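From: Fuad Ayele
To: Woddale Home Bakers list
Date: November 2025
Subject: Re: Sourdough gone flat since we moved

On the earlier thread, Alemayehu wrote:

> We moved from Dornbridge up to Sultholm in July and my bread hasn't
> been the same since. Same flour, same starter, same recipe I've used
> for years. The loaves come out wide and flat and the crumb is tight at
> the bottom. I'm letting it rise overnight like I always did. Is it the
> water? My sister says it's the water. I'm about ready to throw the
> starter out and buy a new one.

Please don't throw the starter out! I did that once and I still feel bad about it.

I don't think it's the water. I lived in Sultholm for two winters and made perfectly good bread out of that tap. What got me was the kitchen. My place in Dornbridge was drafty and the dough sat all night without getting ahead of itself, and then in the new apartment the heat ran under the floor and by morning everything had gone way past where it should have been. Wide and flat with a tight bottom sounds like that to me, though it can go the other way too (too cold, not risen enough), so poke it before you bake. If the dent just sits there and the whole thing sighs at you, it went too long.

What I'd try first is cutting the overnight rise down. Mix it later in the evening, give it up to 8 hours on the counter, and then shape it and put it in the fridge. I keep mine in there for 15 hours or so if I'm working the next day and it doesn't seem to care. Cold dough is also much easier to slash, which I wish I'd known back when I was dragging a steak knife through soup.

Somebody asked last month about tables, and I never answered — I like plain wood for shaping. A bit of flour and the dough lets go of it, where on my old shiny countertop it stuck like glue. Pale wood with the grain showing, along these lines:
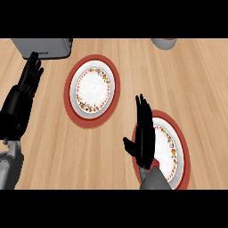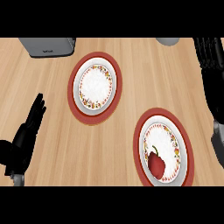 Light wood tabletop, seen in both, with a gray appliance at the top left.

Just scrape it down and wipe it with a damp cloth when you're done. I never use soap on mine. My aunt does and hers looks fine, so go ahead and ignore me.

Back to the starter. Feed it twice a day for a few days before you judge it. I take a spoonful of the old stuff and stir in equal weights of flour and water, and I put a rubber band on the jar so I can see how far it climbed. If it doubles and smells a little like yogurt you're in business. If it smells like nail polish it's hungry, so feed it sooner. Mine smelled like a paint store for most of a week once and came right back.

One more thing and then I'll quit. Check your oven! The one in my Sultholm apartment said it was hot long before it was, and I baked pale loaves for a whole month before I bought one of those little hanging thermometers. Preheat the pot for longer than you think you need to. I leave mine in while I do the dishes and feed the dog.

If you want my regular recipe, it's message 1499 in the archive. Skip the first version in message 187, I had the salt wrong and three people wrote to tell me so.

Let us know how the next one comes out, and tell your sister I said hi.

Fuad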